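Repair and Reuse of Household Goods
Handout for week 4: Why do people stop repairing?

Reading before the seminar: chapter 2 of the course reader, and the short report on the repair evenings in Rilton.

1. The question

Last week we spoke about how long things last. Today we ask something different. A kettle, a coat or a computer can often be used again after a small repair, but the owner buys a new one. Why? The simple answer is money, and it is a correct answer in many cases. But it does not explain why people with the same income and the same broken kettle decide differently.

2. Three kinds of cost

Please keep these apart in your essays. Last year many students mixed them.

Price. What the repair shop asks, compared with a new product. In Rilton most people said they would pay up to a third of the new price, and very few would pay half.

Time. This includes the journey to the shop, the waiting, and the days without the thing. A washing machine is missed after one day. A toaster is not.

Doubt. Will it break again? Is the repairer good? Doubt is the most difficult to measure, and I think it is also the one which the older studies forgot.

3. The Rilton evenings

The evenings started in 2012 in the library, at first with one table for clothes and one for small electrical goods. The report covers 93 objects. Of these, 12 were desktop computers and 13 were lamps; the rest is a long list, from umbrellas to a music box. Notice how the report defines "repaired". An object counts if it left the room working, also when the owner was told that it would not last. Some of you will find this too generous. Tin-yau Tam uses a stricter rule in the Marras study, where the owner is asked again after some months – so the two results cannot be put side by side.

4. Objects which can be opened

A desktop computer is a good case for us. The parts sit in their own places, many of them can be changed one by one, and used parts are easy to find. A modern telephone is often glued. The form of the object already decides a part of what the owner will do.

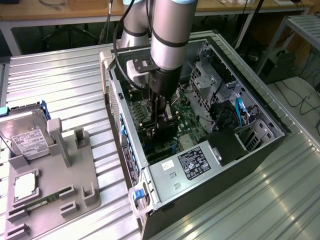

Golshifteh Mohammadi objected in the seminar that an object which can be opened is still closed for a person who is afraid of it, and that her own neighbours would sooner open a wall than a computer. I agree with her, and doubt should therefore be read together with section 2.

5. For next time

Write one page on an object you did not repair. Say which of the costs was the strongest, and what would have changed your mind. Bring it on paper, please.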